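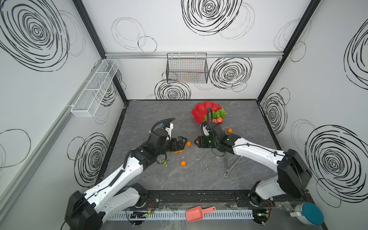 4. Swapping the Fingers, Keeping Everything Else

4.1 What we changed and what we left alone

I'll admit up front that we came to this comparison a bit sideways. Ward Jansen and I had planned to spend the spring on controllers, and the fingers were supposed to be a footnote. Then the fruit started squirting away from us, and the footnote ate the paper!

So, the setup. Both arms stay bolted to the front rail, one on each side, and they share the same tabletop. We tried two finger sets, which I'll call by their bench names: Gollau (the stiffer, flatter pair) and Plurnetti (same outer size, slightly softer pads on the inside). Both arms always wore the same set, so we never had one arm on Gollau and the other on Plurnetti. The controller gains were frozen before the first run, and I'm a little proud of that, given how badly Ward wanted to touch them.

Each finger set got 30 runs. A run meant clearing loose fruit from the table into the red flower-shaped bowl, with either arm allowed to take any piece it could reach. We called a run failed after 3 drops, or if the two wrists came close enough to trip the soft limit. Hilde Dierckx started every run by hand and wrote the outcomes down on paper, and we typed them in later.

The panels around the table carry printed black spirals on white. We kept them up for both finger sets, mostly out of stubbornness (taking them down means redoing the camera alignment, and I've done that enough for one lifetime).

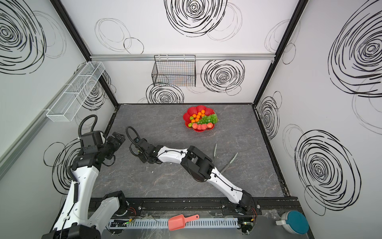 Figure 4. The shared workspace with both arms over the tabletop and the fruit bowl toward the back.

4.2 How it went

Plurnetti failed 8 of its runs and Gollau failed 18, so the softer pads won by a mile. The part I find more fun is where the failures came from. With Gollau, most of the trouble was the small oranges. A flat finger meets a round fruit at pretty much one spot, and if the approach is even slightly off center the thing rolls, and then the other arm has to go chase it. Grapes were fine with both sets as long as we grabbed the bunch near the stem. Peaches we could pick up with anything.

Soft limit trips looked about the same for the two sets, which makes sense to me. Those come from the planner letting both wrists head for the middle of the table, and no finger pad is going to fix that. Rozália Farkas thinks a simple turn-taking rule would get rid of most of them. I'd like to see that tested before I believe it, but she's been right before.

One caution: we didn't measure grip force at the pads, so I can't tell you how much of the gain is friction and how much is the pad giving way a little. We'll pull those apart in September, on the same bench and with the same fruit list.

Filed under: Manipulation / End Effectors

Home | Papers | Bench Notes | People | Contact

Related items
Turn-taking rules for two arms on one table (R. Farkas)
Wrist camera alignment, the slow way (T. Pálfi)
Hendriks controller: notes on gain settings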